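4.2 Repair talk as a source of local vocabulary

The richest material in our corpus came from places where people fix things together. We had expected kitchens and family tables to do best, and they did give us plenty, but the repair evenings in Grasten and Lotham were a delight from the first recording. People working on a shared object have to name its parts, and when they don't know the official name they reach for whatever word is close by. For anyone interested in how everyday words stretch to cover new things, this is wonderful to listen to.

The recordings were made between January and July 2023 by Mofokeng and Radu, who sat in on the sessions and kept written notes alongside the audio. From the transcripts we pulled about 3,000 naming events, meaning any stretch of talk in which a speaker picks out a part, a tool or a fault for someone else. We dropped those in which the speaker was reading a label or a manual aloud, and those in which background noise made the key word uncertain. The remaining 2,000 were coded by Ursu and Lo, working separately and meeting afterward to settle their differences.

Body words are everywhere. Speakers in both towns talk about the lip of a panel, the mouth of a pipe, the shoulder of a bottle, the teeth of a zipper. None of this is new to English, of course, and most of these uses are in any good dictionary. What caught our attention is how freely speakers build on them. Once a cover has a lip, it can pout. A drawer with a stiff runner is said to be clenching. One Lotham speaker called a stuck sewing machine "tight-lipped" and the whole table took it up for the rest of the evening.

House words come next, and they cluster around electronics. Computers in particular are full of doors, beds, shelves, floors and hallways in our data, even when the speaker clearly knows the trade term. The processor socket (Figure 3) was "the bed" to several Grasten speakers, with the load plate as its "blanket" or "lid," and Roder, the older of the two Grasten groups, had a verb to go with it: a chip is "tucked in."

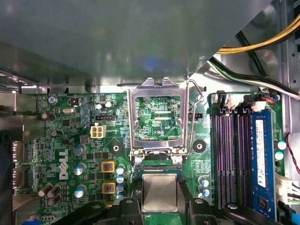

Figure 3. A motherboard with the CPU socket empty and its metal load plate raised.

The verb is the exciting part. Butkienė (section 2) argues that a borrowed noun is often just a stopgap, while a borrowed verb shows that the whole picture has come across with it. Our data fit this very well. Groups that had "tuck in" also had "wake up" for a first test and "make the bed" for cleaning a socket, and newcomers picked up the full set within a few visits. Groups that had only the noun showed no such growth, and their speakers tended to switch back to "socket" when talking to someone more experienced.

Garden words were rarer than we had guessed. They turn up mostly in talk about cloth and wood, where threads "run wild" and old glue is "weeded out." The Barbu group, which meets next to a plant nursery, used no more of them than anyone else, and we were a little sad to see that idea go.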